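**Ticket 3000: Left and right tool identities exchanged after pose filter update**

**Product:** Zenel pose tracker, used with the Furtună policy stack
**Site:** Okura
**Opened:** Tuesday, September 7, 2021
**Severity:** 2
**Status:** Resolved, monitoring

**Reported behavior**

The site reports that the tracker exchanges the left and right tool identities partway through a session. The replay viewer then draws the left trajectory on the right side of the body, and the export step rejects the episode with the message `hand_id mismatch`. The fault was first seen after the pose filter was updated in June. Of the 100 episodes submitted with this ticket, 29 were rejected for this reason.

**Initial review**

Support asked the site to confirm that the two marker cubes carry different patterns and that each pattern is registered to the correct hand in `tools.yaml`. A duplicate pattern would produce the same error message. The head view was checked against the configuration file.

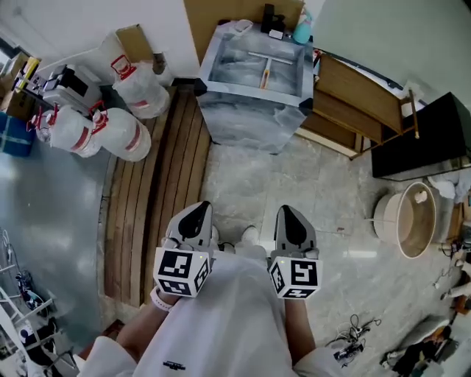
*Head view, both tools held forward with marker cubes visible.*

The patterns differ, and both are registered correctly. A hardware or labeling fault is therefore excluded. The indicator light on each cube is green.

**Reproduction**

Skundden Support replayed the rejected episodes with the filter log set to verbose. The following was established:

- The identity change occurs only when one cube leaves the head view while the other remains visible.
- On loss of a marker, the filter extends the last known velocity of the missing tool. If the predicted position passes close to the visible tool, the association step may assign the wrong track.
- The decoded marker ID is read correctly at all times. It is given too little weight in the association cost.

Setting `assoc_id_weight` to its pre-update value removed the fault in every rejected episode.

**Secondary finding: grasp state in basin tasks**

While the replays were under review, the site asked why the grasp state estimator reported "open" in several squeegee episodes. The wrist view was examined separately from the tracker data. With the blade resting on the floor of the basin, the narrow handle is held between the two black pads, and the correct state is "closed."

The estimator compares jaw width with a single fixed threshold, which was tuned on wider objects. The water in the basin also carries bright reflections, and these lower the confidence of the visual check that would otherwise override the threshold.
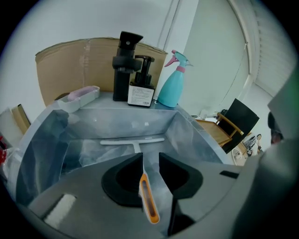 **Corrective action**

1. Restore `assoc_id_weight` to the previous default and restart the tracker service.
2. Set `reject_on_id_conflict: true`, so that a decoded ID always takes precedence over a predicted track.
3. Replace the fixed jaw threshold with the per-object table supplied in the attached patch.
4. Reprocess the rejected episodes from raw video. New recordings are not required.

**Site response**

The site applied steps 1 through 3 and reprocessed the rejected set. All episodes now pass export. Two squeegee episodes still show a brief "open" state at first contact, and these have been moved to a separate ticket against the estimator.

**Remaining items**

The default value will be corrected in the next Zenel release. Until then, sites running the June filter should apply step 1 manually and keep a copy of the original configuration file.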